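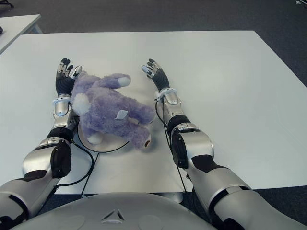 Textbooks > Learning to Look at Numbers > Part Two > Chapter 4: Who Got Asked?

Print this chapter | E-mail this chapter

Chapter 4
Who Got Asked?

When I was in my second year of college I had a job calling people up at dinnertime and asking them about yogurt. I was terrible at it. I had a script, a headset that pinched, and a list of phone numbers, and my supervisor, a very patient man called Jannik Thiele, would walk up and down behind us with a mug of peppermint tea. Out of every hour I spent dialing, I'd guess I spent most of it listening to phones ring in kitchens where people had better things to do.

And yet a few weeks later there was a press release! It said that shoppers in the region "overwhelmingly prefer" a thicker yogurt. I remember reading it on the bus and thinking, wait, was that us? Was that the lady who answered every question with "sure, hon" because she had something on the stove?

That press release is the reason I got interested in sampling, and sampling is what we're going to spend this chapter on. If you've just come from Chapter 3 you already know how to find a mean and a median and you've made your peace with the box plot (or at least you've agreed to be in the same room with it). All of that assumed the numbers were sitting there waiting for you. Now we have to ask where they came from.

Let's get three words down first, and then I'll go back to telling stories.

The population is everybody, or everything, you want to know about. It doesn't have to be people. It can be all the light bulbs a factory makes in May, or every oak tree in a county.

The sample is the part of the population you really looked at.

The sampling frame is the list you picked the sample from. Students skip over this one all the time, and I did too, and it's where a huge share of the trouble starts. In my yogurt job the population was supposed to be "shoppers in the region." The frame was a list of home phone numbers. Plenty of shoppers weren't on it, and plenty of the people on it hadn't bought their own groceries in years.

4.1 The Plamow bus survey

Here's a case we'll come back to all through the chapter. The town of Plamow wanted to know whether people would ride a late bus, one leaving downtown at 11:30 p.m. The town council had a bit of money and not much time, so they printed up a one-page form and had the drivers hand it out on the morning buses. They got 630 forms back, which is a nice big pile of paper, and when they added everything up only 14 percent said they'd use a late bus "often" or "very often."

So the council decided there wasn't much demand. Case closed, right?

Before you read on, stop for a minute and think about who rides a bus at seven in the morning. I mean it, put the book down. I'll wait.

Okay. When I give this one to a class, somebody nearly always says "people with day jobs," and somebody else says "high school kids," and then there's a pause, and then a person in the back who has worked in a restaurant says, rather loudly, that the folks who need a bus at 11:30 at night are asleep at seven in the morning. Yes! The line cooks, the hospital evening shift, the people who clean the offices. They were in the population the council cared about. They just had very little chance of getting handed a form.

We call this selection bias. The way the sample was picked made some answers more likely to turn up than others. Please notice that having 630 forms didn't help. If the council had kept going and collected ten times as many from the same morning buses, they'd have had a much more exact picture of what morning riders think, and they'd have been every bit as wrong about the town.

I want to lean on this a little, because it goes against what most of us feel in our guts. A big sample feels trustworthy. It sounds good in a meeting. But size fixes one kind of problem (the plain luck of the draw, which we'll get to in Section 4.4) and does nothing at all for the other kind.

4.2 The people who don't answer

Now suppose you've got a good frame and you've picked your sample fairly. You still have to get people to talk to you, and I can tell you from experience that they'd often like to finish their supper.

A friend of mine used to run the customer desk at Fuvico, a company that rents out camping gear. Every renter got an e-mail with a short survey. The answers came back in two heaps. One heap loved everything and wanted to tell you about the sunset. The other heap had gotten a tent with a hole in it. Hardly anyone wrote in to say the sleeping bag was fine, thanks, it was a sleeping bag.

That's nonresponse bias. The people who answer may be different from the people who don't, and they may be different in just the way you're trying to measure. My friend ended up phoning a small group of the silent renters, chosen by drawing names, and offering them a free weekend's rental for five minutes of their time. She reached 47 of them, and she trusted what they told her a good deal more than the big file of e-mails. I think she was right to, and in Section 4.5 you'll work out why with her numbers in front of you.

4.3 What's coming

The rest of the chapter goes like this. We'll start with the simple random sample, where every possible group of a given size has the same chance of being picked, and you'll draw a few by hand (bring scraps of paper and something to shake them in, it's more fun than the computer). After that come stratified samples, which are what Plamow should have used, and cluster samples, which are handy when your population is spread out and your gas budget isn't. Then we'll let luck into the room and see how much two fair samples can differ from each other.

There's some algebra in Section 4.4. It isn't bad. If square roots make you nervous, go back and do the warm-up page at the end of Chapter 2, and then come back.

Try these before you move on. You don't need a calculator.

1. A gym wants to know why members quit. It puts a box of comment cards next to the treadmills. Name the population, and say why the frame is a problem.

2. Plamow can afford to hand out its forms again, on one more day. Write the council a short note telling them where and when to do it. Be kind, they're doing their best.

3. Find a survey result in the news this week. Can you tell from the article who got asked? How long did it take you to find out?

Reader comments

plodik: I teach this to ninth graders and the bus one works great. Half of them want to know if the town ever got the bus. Did it??

M. Castaño: Is there an answer key for number 1? I said the population is the members who quit, but my study partner says it's all members.

plodik: @M. Castaño I'd go with the members who quit. They're the ones you want to hear from and they aren't standing next to the treadmill.

gradschoolagain: Small thing, Section 4.3 says to bring scraps of paper but the exercise in 4.4 uses index cards. Either is fine, I used receipts.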